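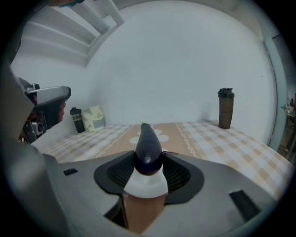
Look at the shine on that aubergine! Almost black up by the stem and properly violet at the bottom.

Jan 30, 2019

Right, this is going to be a thread about aubergines and sorting out the play kitchen things, and I'm far too happy about both.

We've been getting the food table ready for the Rurnthorpe open day in April. The list says fruit, veg, bread, tins. I started with veg (obviously) and haven't got any further yet.

I love an aubergine. That smooth skin, the daft little green cap, the fat round bottom. It's the one vegetable small children always want to pick up first and then have no idea what to call. Last year we had "purple pear", "big grape" and, my favourite, "egg plane".

If you're putting together a food set for little ones, go for shapes that are all different from each other. A carrot and a parsnip get muddled in the same basket for ever. An aubergine never gets muddled with anything!

Our budget for the whole lot is 70 pounds, and 210 if we count the shelves, so I've been going through the Plinari catalogue with a pencil. Item 1548 is a set of wooden crates and I want it very badly. Somebody talk me into it (or out of it).
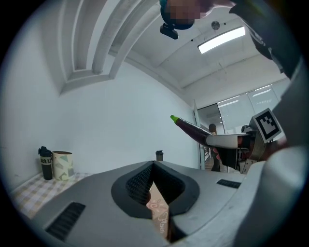
Lime-green tip, dark glossy body, and the checked tablecloth over on the left.

Can we talk about that tablecloth though? Cream and yellow check makes any table feel like someone's about to bring out the sandwiches. I'd like one for home, and one for the garden, and possibly a skirt.

Plan for the rest of the sorting: veg in one crate, fruit in another, anything sliced in a tin with a lid so the halves stay together. Rurow is lending us a little till as well, which will be fought over all day long.

Someone asked about washing the pretend food. Warm soapy water, a soft cloth, then leave it out on a towel overnight. Keep the painted bits out of the dishwasher, I learned that with a very sad tomato.

Next up is bread. I have strong feelings about the baguette and will be back with them after tea.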